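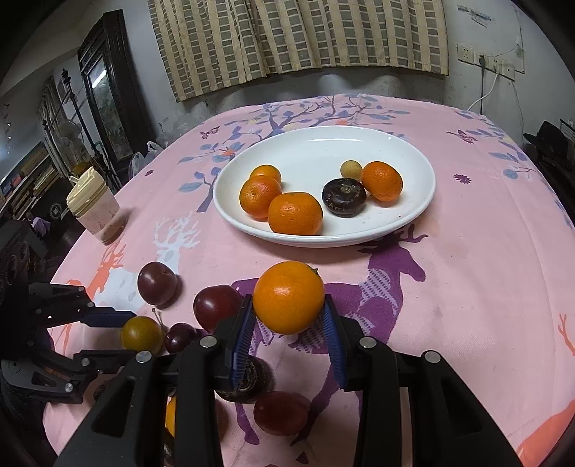 How long will a bowl of mixed fruit keep on the table?
Four days is what I plan for with citrus and plums together, less in August. Tangerines will go on longer than that if the skins are tight. Plums are ready when they're ready, and after that you've got a day, two at the most.

I used to buy fruit for the whole week on a Wednesday, tip it all in one big bowl and then wonder why the bottom layer was soup by Sunday. Now I keep a small lot out where people will eat it and the rest goes elsewhere. Citrus lives in the salad drawer, unbagged, and comes out a few at a time. Firm plums sit in a paper bag on the worktop until they give a bit near the stalk end, then straight in the fridge. Take them out an hour before you want them, they taste of nothing cold!

Don't wash any of it until you're going to eat it. I know it's nice to have everything rinsed and ready (my sister does the lot the minute she's through the door) but damp skins go mouldy, plums especially. If you've already done it, dry each one with a tea towel and leave them spread out for a bit.

Keep bananas well away from the plums unless you're trying to hurry them along. I hang mine on the cup hooks at the other end of the kitchen. And have a feel through the bowl every morning while the kettle's on — one soft tangerine tucked against the others will spoil its neighbours before you've smelt it.

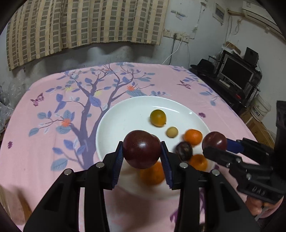

What can I do with plums that have gone too soft to eat out of the hand?
Stew them. Halve them, take the stones out, and put them in a pan with a splash of water and a spoonful of sugar for 13 minutes on a low heat. They freeze well in old yoghurt pots, so leave a gap at the top for them to swell.

I got the next one from Isla Dalgleish, who had the plot next to mine at Altcombe: put a strip of tangerine peel in with the plums and fish it out at the end. It's lovely on porridge. For a crumble I do them in the oven instead, cut side up, 40 minutes, no water at all, and they go sticky round the edges.

Juice on the tablecloth? Cold water from the back of the cloth, straight away, then a dab of washing-up liquid. Don't put it through a hot wash until the mark has gone — I lost a good cloth that way.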